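Last revised July 27, 2023. Maintained by Morven Forsyth.

## Mixed-item bins: FAQ

**Which bins does this page cover?**
The gray slope-walled bins used at Rondonuwu for mixed household items. Flat-sided totes have their own page.

**What goes in?**
Empty bottles, plastic cups, clips and handles, sponges, crushed cans, wrappers. Maximum load is 70 items or the lower edge of the slope, whichever comes first.

**What stays out?**
Glass, batteries, aerosols, and anything holding liquid. Squeeze bottles go in drained. A nozzle may stay on if it is screwed down.

**Do items have to be sorted or stood upright?**
No. Cups may lie on their sides. Do not nest them; a nested pair gets logged as one item and the tally comes out wrong.

**The walls are stained. Should the bin be replaced?**
Rust-brown streaks, scuffs and scratches are cosmetic. Replace a bin if a wall has bent inward or a seam has opened. Small holes in the floor are acceptable as long as nothing in the load can pass through them.

**How often is a bin emptied and cleaned?**
Emptied at the end of each shift. Brushed out weekly, washed monthly with the diluted Soltetti cleaner. Let it dry before refilling.

**How are bins numbered?**
By a tag on the outside rim. Numbers from 228 up were issued in May. Report a missing tag to Nabila Goh.

**Can wet sponges go in?**
Wring them first. Dust on the floor turns to paste otherwise.

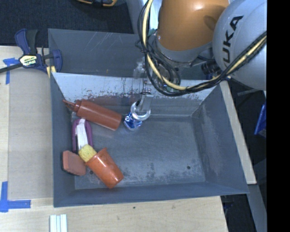 Reading time: 1 min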